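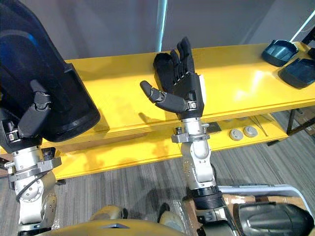
Figure 3. The kit in use at the yellow two-tier table. The left hand holds a curved black plastic shell; the right hand is open, palm up.

4.2 Setup and first impressions

We tested the Heiskanen two-hand kit on the handling tasks described in Section 3. The kit comes with a pair of multi-fingered hands, wrist clamps, cables, wrist cameras and a license for the Huler control software. Mounting both hands took one person 40 minutes the first time, and we were very pleased with how little we had to change on our own arms. The clamps seat firmly, and the bolts can be reached without taking the wrist apart (a small thing, but we had lost whole afternoons to this with our earlier hands).

Before each session the operator sets the start pose for each arm separately. Huler lets one hand hold its pose on the table while the other is moved,

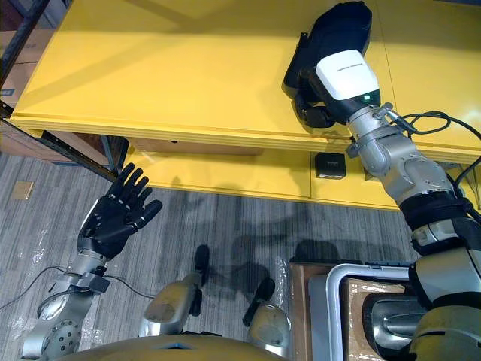 and the saved poses can be called up again by name. We kept 16 of them for the whole study. Mancuso, who ran most of the sessions, found the pose editor the best part of the package, and the rest of us came to agree with him. Joining two poses into a motion is quick, and the preview matches the real arm closely enough that we soon stopped running every motion at low speed first.

The wrist view deserves its own mention. Large parts hide much of the hand from the head camera, so the operator needs a second view for close work. The cameras supplied with the kit sit near the fingers and show the space between them.
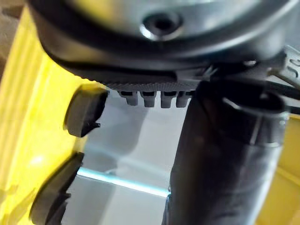 Figure 4. View from a wrist camera, with the knurled strip and four small tabs under the gripper housing. Yellow surfaces are visible at left and lower right.

Blur during fast moves is the main weakness of this view. Slowing the last part of the approach helps a great deal, and Huler has a setting for it, though the manual gives it only nine lines. Glare from glossy surfaces is a second problem, and we would love to see an exposure control in the next release.

For curved plastic parts we settled on a grip with the thumb pressed against the front face and the palm behind. The free hand waits open over the shelf until it is called.
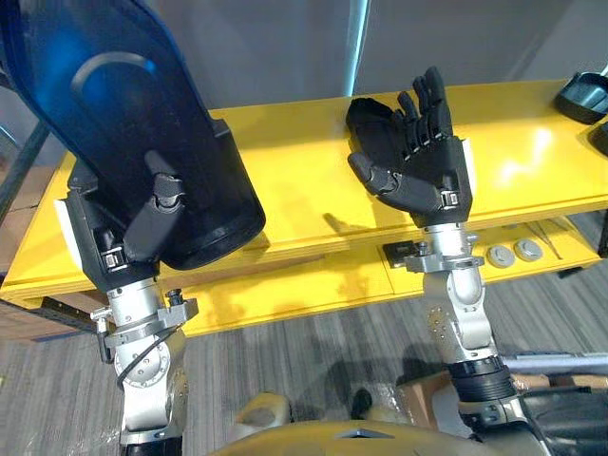 4.3 Comparison with the Wollwood kit

The Wollwood kit was tested at our Wollmont site with the same task list. It is lighter and its cables are easier to route, but its software has no named poses, so each session began with the operator entering joint values by hand.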